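December 27, 2020

Notebook - Sunday school lesson audio, Old Testament series, cleanup and index

Picked up from where Saranya left the index. The recordings from the Luston congregation are all copied to the shared drive now, 191 files. File names still follow three different schemes depending on who was running the recorder. I am not renaming anything until the index is finished, since Daiane's study sheets link to the old names.

Kings block

Went through the lessons on Solomon's successors, 1 Kings 12 to 16. The teacher (Simone Holanda for the whole block) reads the chapter aloud first and then discusses it, so the split between reading and discussion is easy to find by ear. Silence detection does not find it. She pauses longer inside the reading than she does at the end of it. Set the markers by hand.

Two lessons cover 1 Kings 12. The first stops at verse 24 and the second starts again at verse 20, so the overlap is real and not a duplicate file. Indexed both and cross-referenced them. The Jeroboam material (verses 25 to 33) is only in the second one.

The Elijah lessons start at chapter 17. Level drops by about half partway through the Mount Carmel discussion, 1 Kings 18:30 onward, and stays low to the end. Raised it with a plain gain step. Compression brought up the heating fan too much, so I took it off again. Class comments from the back row are still hard to follow. Marked those stretches "inaudible" in the transcript and did not guess.

Verse references

Ran the Pluvbridge script over the transcripts to pull out scripture references. It found 453. Checked one lesson completely against the audio. Problems so far:

- "First Kings" and "1 Kings" are matched, "Kings" alone is dropped. Teachers say "Kings" alone most of the time once the lesson is going.
- "Chapter nineteen, the still small voice" gives a chapter and no book. Carrying the last named book forward fixes most of these. It fails when the teacher goes to the New Testament and comes back without saying so.
- Psalms are picked up as "Psalm" only. Added the plural.
- Doctrine and Covenants sections come through as chapters. Needs its own rule.

Sewwandi's suggestion was to keep a confidence column and let the reader decide. I have added the column, with three values: stated, carried, guessed. Anything guessed gets listened to before it goes in the printed index.

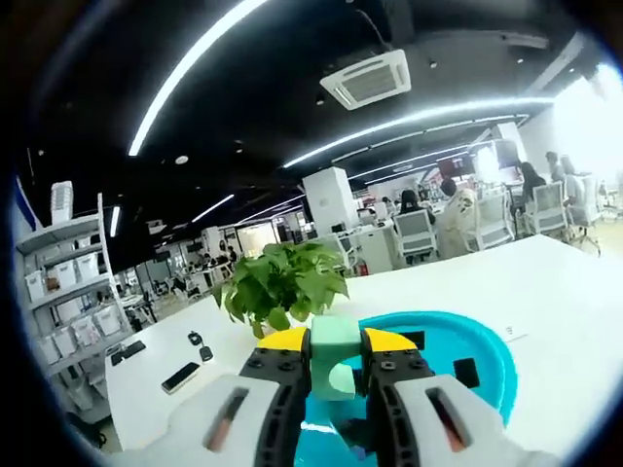 Transcript conventions

Agreed with Špela Georgiev by email, written down so we stop changing them:

- Scripture read aloud is not transcribed. Give the reference and the translation.
- Paraphrase is transcribed as spoken, even when it is close to the text.
- Names of class members are removed. "A class member" is enough.
- Prayers at the start and end are cut from both audio and transcript.
- Place names follow the King James spelling in the index, whatever the teacher says.

The last one matters for Zarephath, which is Sarepta in Luke 4:26. One index entry under Zarephath, with a "see" line from Sarepta.

Open items

11 files have no lesson number in the name or in the opening remarks. Four of them can be placed from the chapter. The rest are topical and could belong to more than one year.

Lesson on Naboth's vineyard (1 Kings 21) ends in the middle of a question. Saranya Marar may have the second half on the old recorder. Asked her.

Daiane Tavares needs the Kings index by March for the teacher packet. The Chronicles parallels are not in it yet. I would rather add those as a separate table than put two references on every line - the page is narrow and the lines already wrap.

Next: D&C rule in the script, then rerun on the Kings block only and compare against the lesson I checked by ear.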